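Keep the Small Repair Counter

The Udik department store in Detstead is closing its repair counter at the end of September. The counter took in watch straps, clasps, broken strings of beads, zippers and the odd umbrella. It charged $8 for most jobs and had most of them ready by Friday. The store says the space is needed for parcel pickup.

I think this is a mistake, and I think the city should do something about it. Detstead owns the building, and the lease comes up next year.

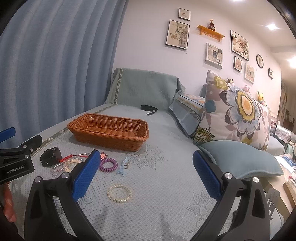
A cream beaded bracelet on a quilted seat cover.

The argument for closing is simple. The counter took in 704 jobs last year, and at $8 a job that does not pay a wage. Parcel pickup brings people through the door every day of the week, and some of them buy socks on the way out. I do not blame a store for doing that arithmetic.

But the arithmetic leaves out the people holding the broken thing. There is one other place in town that will restring beads, Malabanan on the north side, and its minimum charge is $11 before parts. From my end of Detstead it takes two buses to get there. Most people will not make that trip for something that cost them less than the fare. They will put the thing in a drawer, and after a year or two they will throw out the drawer.

Cheap goods are where this matters most. A gold ring will always find a jeweler - there is money in it. Nobody needs a policy for gold rings. What most of us wear is worth very little to a shop: a black watch band, a red string bracelet, a charm in pink and gold, such as the ones lying together on the sofa cover in the next photo down. A band or a bracelet like that can go on for years if someone will replace a pin or retie a knot at a price that makes sense. Without that person, it lasts until the first thing goes wrong.

Skatau, the next town up the line, went the other way. It gives a rent break of $360 a month to any shop that keeps a repair counter open at least four days a week. Three shops have signed up.

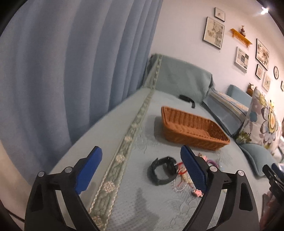

Some will say this is a lot of fuss over trinkets, and that the city has roads to fix. It does. The rent break would cost less in a year than one repainted crosswalk. It would also keep a skill in town that is hard to bring back once it leaves. A watch band curled up beside a little tangle of jewelry does not look like a matter for the city budget, but those are the things people wear every day, and the money spent replacing them mostly goes somewhere else.

I would ask for two things. The city should put a repair clause in the new lease, with a rent break to match. And Udik should keep the counter running two days a week until the lease is settled. The bench and the tools are already there.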